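Breko Rain Gauge, Second Season
By Haruna Yoshida
Mon 9 September

The Breko manual rain gauge is a funnel-and-tube design for home weather logs. It ships in a flat carton with the funnel, the measuring tube, the outer overflow cylinder, a post bracket and two screws. I bought mine at the regular price and mounted it on a cedar post in the back yard, well clear of the fence and the garage roof. It has now been through two full summers.

Mounting is simple. The bracket slots are long enough to correct a post that leans slightly, and the screws are a decent length. The instructions do not mention that the rim should sit higher than the top of the post, so anyone following them literally will get splash from the end grain. I cut the top of my post at an angle facing away from the gauge, which is standard practice and takes one saw cut.

Accuracy is good. I ran a pour test on the kitchen counter with a lab scale, adding 5 ml of water at a time and comparing the level in the tube with the value calculated from the funnel area. Agreement was within one scale division up to the top of the tube. The printed scale is the weak part. On the side that faces south the ink has faded, and the lower markings are hard to read before sunrise without a flashlight.
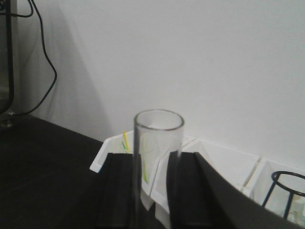 Overflow is the next consideration. Once the measuring tube fills, excess water drops into the outer cylinder and has to be poured back through the funnel and measured in stages. The procedure works, but the outer cylinder has no pouring lip, and water runs down the side unless the pour is slow. The older Iwasaki gauge I used before this one had a molded spout and was easier to empty after a heavy storm.

Gerardo Tan, who keeps a log a few miles north of me, runs a Surkitz tipping-bucket unit. We compared season totals through the end of August. His came to 480 mm and mine to 163 mm more, a gap too large to be local weather. He found a spider web in his bucket mechanism and has thrown out his June and July readings. A manual gauge has fewer places for that kind of fault, although it does need someone to walk out and read it every morning.

Winter use is limited. The funnel and inner tube must come indoors before the first hard freeze, leaving the outer cylinder to catch snow. I melt the catch with a known amount of warm water and subtract it. The cylinder has not cracked so far. The bracket clip became stiff in the cold and I now loosen it by hand before lifting anything out.

Cleaning takes a bottle brush and dish soap. Algae forms at the bottom of the tube in August if it is left alone for more than two weeks. Avoid abrasive pads.

Pros: accurate, easy to mount, spare tubes sold separately.
Cons: scale fades, no pouring lip, thin instructions.

Rating: 4 out of 5. I have ordered a spare tube and will mount it with the scale facing north.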